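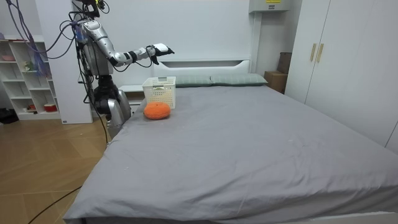
By Yeison Sánchez
Walking Tour Guiding, Unit 2: Building a Half-Day Route
Filed under: Course handouts

Reading before class: your own notes from the Flirnisstead walk, plus the commentary draft you handed in for Unit 1. Bring a paper map. Phones are fine for checking opening hours, but we will be drawing on the map.

1. Where a route begins

Most new guides start by listing the sights they like and then drawing a line between them. The result is usually too long, and it crosses back on itself. Start with the fixed points instead. A fixed point is anything you can't move: the coach drop-off, a booked entry time, the lunch table, the place where the group has to be at the end.

For the Flirnisstead half day, the fixed points are:

Coach drop-off at the old grain market, 9:30 a.m.
Timed entry at Randden House, 10:45 a.m.
Pick-up at the river landing, 12:45 p.m.

Everything else can be moved or dropped. The grain market is a good opening stop if the weather is dry. If it rains you can use the covered arcade on the north side and say nearly the same things from there.

Mark the fixed points in ink and the rest in pencil. You will be rubbing things out all the way through the season.

2. Distance and pace

The walk from the grain market to Randden House is 900 yards. A person alone and in a hurry covers that quickly. A group doesn't. It stretches out, it waits at crossings, somebody stops to tie a shoe, and the people at the back arrive well after you do. When you work out your timing, use the time at which the last person reaches the stop. That is when you can begin to speak.

Walk the route at group pace before you lead it. Do it at the same time of day as the tour, too. The lane behind the bakery is quiet in the afternoon and full of delivery vans until late morning, and you can't hold a group there while a van is reversing.

Note the following on your map as you go:

Curbs without a ramp
Cobbles and loose gravel
Benches, low walls, anywhere a person can sit
Public restrooms and their opening hours
Shade (August groups will ask for it)
Places where two groups can't pass each other

The last one matters on the steps down to the landing. If another guide is coming up, wait at the top. The terrace is wide enough and you can give the river history there.

3. Choosing stops

A stop should have something to look at, room to stand, and low enough noise that you can be heard at the back. If one of these is missing, you can sometimes work around it. If two are missing, make it a walking comment or leave it out.

Stand where the group can see both you and the thing you are talking about without turning around. This often means that you have your back to the building. Learn the building well enough that you don't have to look at it. Point with your whole arm, name the feature, then say where it is: "the carved date, over the left-hand door." Wait until heads have turned before you go on.

The sun should be in your eyes and not in theirs. On the Flirnisstead route this means that the group stands on the east side of the square in the morning. Newer guides tend to put them under the clock, where everyone squints.

Try not to stop in front of a shop doorway. The shopkeepers on Mill Row are patient, but they have to make a living, and we need them to stay patient.

4. Commentary length

Your full script for one stop should not run over 1,000 words, even at the main house, and most stops need far less. In Unit 1 many of the drafts were good essays. They were hard to listen to. A listener can't go back and read a sentence again, so each one has to be clear the first time.

Some practical points from marking the drafts:

Put the name last when it is unfamiliar. "The merchant who paid for this was called..." gives people time to get ready for the name.

Dates are hard to hold on to. Use one per stop at most, and tie it to something else in the tour. "Before the bridge you crossed this morning" works better than a year.

Families are harder still. If the house had three owners with the same first name, call them the grandfather, the father, and the son.

Read the script out loud, standing up, outdoors. Anything you stumble over twice should be rewritten.

Leave gaps. After you have pointed something out, stop talking and let people look at it. Most of us don't leave enough time, and I still cut my own pauses short when I am running late.

5. Inside a historic house

Randden House has narrow rooms and one staircase, and the staff set the direction of travel. Ask for the current room order when you arrive. It changes when a room is closed for cleaning or repair, and the printed plan is not always up to date.

Give the introduction outside. Cover the owners, the general layout, the rules on bags and photographs, and where the group will meet again afterward. Once people are in the hall they want to look around, and they won't take in housekeeping.

In small rooms, go in first and walk to the far corner. The group will follow and fill the space toward the door. If you stop just inside, they stop behind you and half of them are still on the landing. Begin when the last person is in, keep it short, and leave last if the staff will allow it.

Bedrooms are where people ask the most questions. They want to know how short people were, why beds were raised, who slept in the room, and how it was heated. Have an honest answer ready for each. If the evidence is thin, say so. The old story that people slept sitting up gets repeated in a lot of houses, and you should only tell it if you have checked what is known for the house you are standing in. "The house records don't tell us" is a perfectly good answer.

Don't touch anything, including things you know are copies. Visitors do what the guide does.

The upper floor can't be reached without stairs. Tell the group this when they book and again outside the door. There is a folder of room views at the front desk for anyone staying downstairs, and the desk staff are happy to go through it with them. Ask for it by name — the Ullimano folder, after the photographer — or you will be handed the conservation binder.

6. When time slips

It will. Decide ahead of time what you are going to cut, and write it on the map. I mark stops A, B, or C. A stops are in the description the guests paid for and have to be kept. B stops can be done as a walking comment. C stops can go with no mention at all.

Don't announce a cut. If you say "normally I would show you the chapel," the guests will feel they have missed the chapel. Go straight on to the next thing.

If you are early, which happens more in winter, extend a stop where people can sit. The garden wall at Randden is good for this. Avoid arriving early at the landing because there is no shelter and the coach can't wait there.

If the coach is late, tell the group what you know and when you expect to know more. Then give them something to do: a view, a cup of coffee, a question from earlier that you promised to come back to.

7. Comparing two routes

In class we will set the Flirnisstead half day against the Ñahui hill walk. They suit different guests, and the differences are useful for planning.

Flirnisstead is flat, with one interior and plenty of places to sit. The commentary carries the tour. A wet day changes very little.

Ñahui has a long climb, 499 steps from the lower gate to the lookout, and no interior at all. The view carries the tour, and you should say very little on the way up. People can't listen and climb. Put the history at the resting places, and keep the best story for the top, when they have their breath back. In fog you need a second plan, and the lower village loop is the usual one. Phone the gate at 8 a.m. to ask about the steps if there has been ice.

Think about which of the two you would offer to a school group, a family with a stroller, and a club of retired teachers who have asked for "something with a bit of everything." Be ready to say what you would change.

8. Work for next time

Draw a half-day route for a town you know. Include:

Fixed points, in ink
Stops marked A, B, or C
A time for each stop, measured to the last person's arrival
One wet-weather change
Full commentary for a single stop

Walk it at least once with another person who doesn't know the town well. Ask them afterward what they remember, and write down what they say before you correct it. Bring those notes along with the map.

Maps are collected at the start of class. Please write your name on the back, as several came in last time with no name on them.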